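3. Data and Procedure

3.1 Courses and format

Data were collected at two golf clubs, Jurnbridge and Kirow, during their fall team match series. Both clubs play foursomes (alternate shot) in one session and fourball (better ball) in the next, with the same pool of players drawn for each. The two formats place very different loads on the course. In foursomes a group plays two balls and half of its members can walk ahead to the landing area before the tee shot is struck. In fourball the same group plays four balls, and the order of play can be changed by the partners for tactical reasons. We wanted matches from both formats on the same holes, with the same tee times, so that hole design could be held constant while format varied.

The final data set holds 241 matches. A match was kept if start and finish times were logged for every hole played and if neither pair withdrew. Matches that were closed out early were kept up to the hole on which they ended. Dropping them would have biased the sample toward close contests, where players take longer over short putts and concede fewer of them. Matches stopped by weather and resumed on another day were left out of the timing models but were used in the concession counts described in Section 3.3.

Jurnbridge is a flat parkland course with short walks from green to tee. Kirow is hillier, and the walk from its seventh green to its eighth tee crosses a service road. This walk was timed separately and subtracted from the hole time, so that the eighth hole at Kirow can be compared with a hole of the same par at Jurnbridge. Both courses were set up from their regular member tees, and hole positions were moved daily by the greens staff without any input from the study.

3.2 Timing protocol

Hole time was defined as the interval from the moment the first player in the group was free to play from the tee to the moment the last ball was holed, picked up or conceded. Waiting time on the tee was recorded apart from hole time. Earlier work on pace of play has often merged the two, and this makes a slow group look no different from a group stuck behind one. With the two intervals kept apart, each group's own pace can be estimated even when the course is full.

Times were entered by walking scorers on a tablet form called Mendale, which was written for this study. The form shows one hole at a time and has large buttons for tee clear, first ball played, all balls on green, and hole complete. Scorers could correct an entry until the next hole was opened. After that the entry was locked and any correction had to be sent in as a note. Notes were read by the second author, Zoila Correa, who accepted or rejected each one before the data were merged. The first author, Sarla Rathore, did not see the notes until coding was finished.

Starting intervals were fixed by the clubs and were not under our control. Where a group lost contact with the group ahead, the scorer marked the hole on which the gap first appeared. We define loss of contact in the usual way for a par 4 or par 5: the hole ahead is clear to the green when the group reaches its tee. For par 3 holes the mark was made only if the group ahead had also left the next tee. This stricter rule was needed at Kirow, where two par 3 holes tend to collect groups and then release them in quick order.

Clock drift between tablets was checked at the start and end of each session against a single reference clock in the starter's hut. Drift never reached one second over a session and no correction was applied.

3.3 Concessions and partner discussion

Two further variables were coded on the green. The first is the concession. A concession was logged whenever a putt was given before it was struck, and the distance was placed in one of three bands: inside one putter grip, inside one putter length, or beyond. Putts given after both partners had failed to lower the score in question were logged as void, as they carry no cost to the side that gives them. Void concessions are common in fourball and almost absent in foursomes, and including them would overstate how generous fourball players are.

The second is partner discussion. A discussion was logged when both partners stood within speaking distance behind or beside the ball and at least one of them pointed to, crouched over or walked the line of the putt. Scorers were told to ignore what was said. They recorded only the start and end of the discussion. A discussion of more than 30 seconds was flagged as long. The cut was chosen before any data were seen and no other value was tried in the main analysis.

Agreement between scorers was tested on 80 holes that were covered by two scorers working apart. Agreement was high on hole time and on concessions. It was weaker on the start of a discussion, where scorers differed over whether a partner who was tending the flagstick should be counted as having joined in. We settled this by treating the partner as absent until the flagstick had been laid down - a rule that shortens some discussions but can be applied in the same way by everyone.

3.4 Player background

Each player filled in a short form before the first session. It asked for handicap index, years of play, the number of team matches played before, and whether the player had been paired with the current partner in an earlier season. Prior pairing was coded as a yes or no variable. We had planned to use the number of earlier matches together, but many players could not recall it, and club records at Kirow do not list pairs by name before the change of booking system.

Handicap enters the models in two ways. The mean handicap of the group is used for pace, and the difference between partners is used for discussion. A large difference could act in either direction. The stronger player may simply take charge, and this would shorten the discussion, or may feel the need to explain each line, and this would lengthen it. We made no prediction as to which effect would be larger.

Players were told that the study concerned pace of play. They were not told that partner discussion was being coded. The forms and procedure were explained in full after the final session, and players could ask for their data to be removed. The last request date was 22 Dec 2018. Two pairs asked to be removed, and their matches do not appear in the counts given above.

3.5 Model structure

Hole time was modeled on the log scale with format, par, mean handicap and tee wait as fixed terms, and with hole and match as random terms. Session was not added as a separate term, as it was almost fully explained by format at both clubs. Concessions were modeled with a logistic link, using the state of the match at the time of the putt as the main predictor. State was entered as holes up or down from the view of the side giving the putt, divided by the holes left to play. In this form a lead of two holes counts for more late in the match than early, in line with how players treat it.

Discussion time was skewed, with many holes showing none at all. We therefore used a two-part model. The first part predicts whether any discussion took place and the second predicts its length when it did. Prior pairing was entered in both parts. Fitting was done with the Gebru package, version as supplied, with default settings for the random terms. Residuals were checked by hole and by scorer. One scorer at Jurnbridge showed a small positive offset in hole time, and a scorer term was added as a check. It did not change the sign or order of any of the format effects, and it is left out of the models reported in Section 4.

Figure 4. Hand-held gripper with a green snack packet, white plastic tray on tabletop. 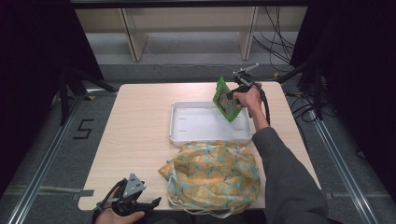 3.6 Missing entries

Hole times were missing where a scorer opened the next hole before pressing hole complete. The missing value was not filled in. The hole was dropped from the timing model and the rest of the match was kept. Missing concession bands were treated in the same way. Where the start of a discussion had been logged without an end, the hole was used in the first part of the discussion model only.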